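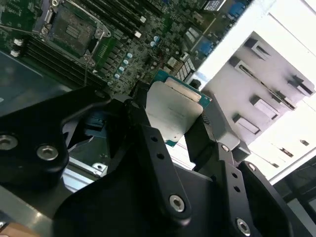 4. Handling of the Processor and the Socket

4.1 Origin and condition of the boards

The boards in this study came from the Flotevville store, where Brernis keeps computers that were taken out of service and wait for a decision about reuse. We received 200 boards, and all of them were of the land grid array type. In this type the thin contacts are in the socket, and the processor has only flat pads on its lower side. This difference is important for a reuse shop. A processor with a dirty pad can usually be cleaned, but a socket with bent contacts often means that the complete board goes to material recovery.

The records that came with the boards were not complete. For many of them we knew the last owner but not how often the processor had been changed. Edgardo Tagle, who managed the receiving of the goods, advised us not to guess this from the look of the metal lid. Scratches on the lid can come from an old heat sink, from a storage tray or from cleaning, and they say little about the contacts on the other side. We followed his advice and used the condition of the lid only as a note in the record, without giving it any score.

4.2 Order of the work

Each board was inspected before any processor was placed in it. The socket was first looked at from two directions with a low lamp. When light comes from the side, a bent contact breaks the regular pattern and can be found without a microscope. Light from directly above is less useful for this purpose, as it makes bright spots on the metal parts around the socket and the eye is drawn to them.

After the inspection, the lever was released and the load plate was opened. The processor was then held by its edges, turned so that its marked corner agreed with the marked corner of the socket, and lowered straight down. We asked that the lid should be nearly parallel to the board during the last part of this movement. A tilted processor high above the socket does no harm. The same tilt at the height of the contacts can let one edge touch first, and then the contacts in that row may be pushed to the side.
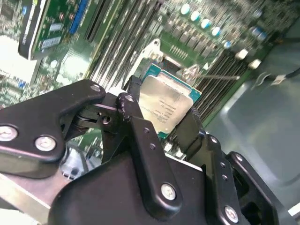
The space beside the socket was the main limit on how the processor could be held. On many server boards the memory slots are very near to the socket, and in a full chassis with memory modules installed it is hard to reach the two edges that face the slots. For this reason the work plan required that all modules be removed before the socket was opened. Lilibeth Policarpio had proposed at first to leave the modules in, in order to save time, but she changed this after a trial on 10 boards in which the latches were touched by accident more than once. The trial boards are not part of the results.

A processor that has been lowered correctly does not need pressure from above. It should rest in the socket with its lid level, and a very light touch on the side is enough to feel if it is in its place. If it did not rest level, the instruction was to lift it out again and to inspect the contacts a second time. Closing the load plate in order to push the processor down was not permitted.

4.3 Closing of the load plate

The force on the contacts comes from the load plate and the lever. In our first notes we called this step simple, and this was a mistake. The lever is stiff near the end of its movement, and a person who has no experience tends to stop there and open it again. Every extra opening gives another chance of sideways movement, so we wrote in the plan that the lever should be closed in one slow motion. The processor lid stays visible in the opening of the frame after closing, and the printed text on it was compared with the entry in the Nnaji register before the heat sink was fitted.

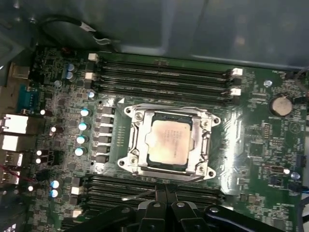

Old thermal paste needs a separate remark. It is usual that some color or stain stays on the lid even after good cleaning. We did not try to remove a stain completely, for the reason that strong rubbing moves small particles over the edge of the lid to the substrate, and from there they can fall into the socket at the next removal. A dry surface without loose material was accepted. Amado Enriquez and Efa Mathias checked the lids independently of each other and disagreed in 6 cases, which were cleaned again and then accepted by both.

4.4 Protection of the open socket

When a processor was taken out and no other one was ready, a protective cover was put on the socket at once. The rule was added to the plan on 5 May 2018 at the request of Dexter Enriquez, and all boards in the main series were handled under it. Figure 3 shows the parts of the board that are of interest in this step.

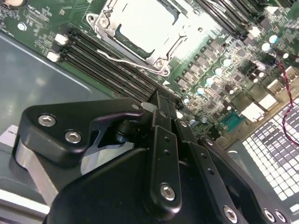
Figure 3. Server board in a metal chassis. The socket has no processor and holds a flat protective cover. The wire load lever runs along one side of the metal bracket, and a small white triangle is printed on the board just below the lower corner.

Covers were taken from a common box and were not tied to one board. Before use, each cover was inspected for cracks at its edge, and a cover that was loose in the frame was thrown away. Boards without a matching cover went back to Zadodano for storage in a closed bag, and their sockets were inspected again on return. The results for these boards are given separately in Section 5.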